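Fire door and exit checklist, Wullevby building, ground and upper floor
06/07/2026

Walked with the April sheet in hand. Where the April sheet said "OK" I looked again anyway, and I have said so where I don't agree with it. Marks are **P** (pass), **F** (fail) and **Q** (I was told it is fine and couldn't confirm it).

## 1. Doors

- [x] **P** Main entrance, both leaves open fully from inside without a key.
- [x] **P** Corridor door by the stairs closes from wide open.
- [ ] **F** Same door, held open at a hand's width. Stops short of the latch. The April sheet says "closes fully." It closes fully if you let it swing from the wall, and people don't open it that far when they're carrying a coffee.
- [ ] **F** Stockroom door. Wedge on the floor beside it. I was told the wedge is never used. The underside of the door has a groove worn in it that matches the wedge.
- [ ] **Q** Plant room door, fire rating. There is a label on the top edge painted over in the same gray as the door. The file says it is rated. The file also says the door is blue.
- [x] **P** Upper floor kitchen door, closer and hinges.

Comment: the closers were replaced by Vokolden and the invoice has "adjusted and tested" on every line, in identical wording. I don't doubt somebody adjusted something. I would like to see what the test was. Asked for the job sheet and got the invoice a second time.

## 2. Exit routes

- [x] **P** Front stairs clear, top to bottom.
- [ ] **F** Rear corridor. Flattened cardboard stacked against the left wall. It was in the April comments as "to be removed shortly."
- [x] **P** Rear exit, push bar works with one hand.
- [ ] **Q** Rear exit, outside. The gate past the bins had a padlock hanging open on it. I'm told it is locked only at night, after the last person has gone. How the person with the key knows they are the last one is not written down anywhere.
- [x] **P** Workroom, aisle between benches and door.

The route width on the plan is given as 96 cm at the narrowest point of the rear corridor. That figure is wall to wall. With the cardboard there it is less, and the plan should show what people can walk through on a normal working afternoon. 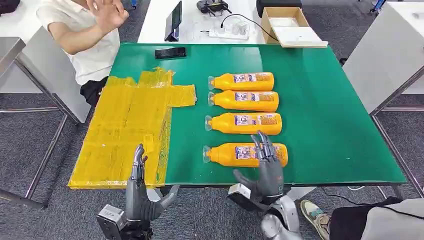
Door hardware aside, most of what I fail on these walks is storage. Things get put down in a corridor because there's a delivery coming, and then the delivery comes and gets put next to them. The usual answer is another sign. There are already two signs in the rear corridor saying to keep it clear, and one of them is behind the cardboard.

## 3. Signs and emergency lights

- [x] **P** Exit signs lit, ground floor.
- [ ] **F** Exit sign at top of front stairs points left. The exit is down. Somebody following it would reach the restrooms.
- [ ] **Q** Emergency lights, full discharge test. The Drato log shows a pass for every fitting, all entered at the same minute. A full test takes a good deal longer than that.
- [x] **P** Short test with the key switch, done by me. All came on.

## 4. Extinguishers and alarm

- [x] **P** Gauges in the green, pins and seals in place.
- [ ] **F** Extinguisher by the loading door is on the floor. Bracket is on the wall above it, one screw missing.
- [x] **P** Call point at rear exit, tested, panel showed the right zone.
- [ ] **Q** Panel service. Mägi sticker on the panel door has a signature and no date.

## 5. Paperwork

- [ ] **F** Occupancy. The posted notice says 104 and the fire plan says 400. The larger figure looks like it came from another site. Take it out before anyone relies on it.
- [ ] **F** Drill record. "Everyone out promptly." No time, no head count, no note of which exits were used.
- [x] **P** Assembly point shown on the plan and marked outside.

## Actions

1. Clear the rear corridor today and leave it clear. I will not accept a date for this one.
2. Readjust the stair corridor closer and test it from a hand's width, 5 times in a row.
3. Take the wedge away. If the stockroom door really needs to stay open, price a hold-open that releases with the alarm.
4. Replace the stair sign and refit the extinguisher bracket.
5. Get the Vokolden job sheet and the dated Mägi report. Until they arrive those lines stay at Q, whatever anyone says on the phone.
6. Run the full discharge test again, with someone present at the end of it.

Rear gate: needs a written locking procedure or a gate that opens from inside without a key. I'd choose the second.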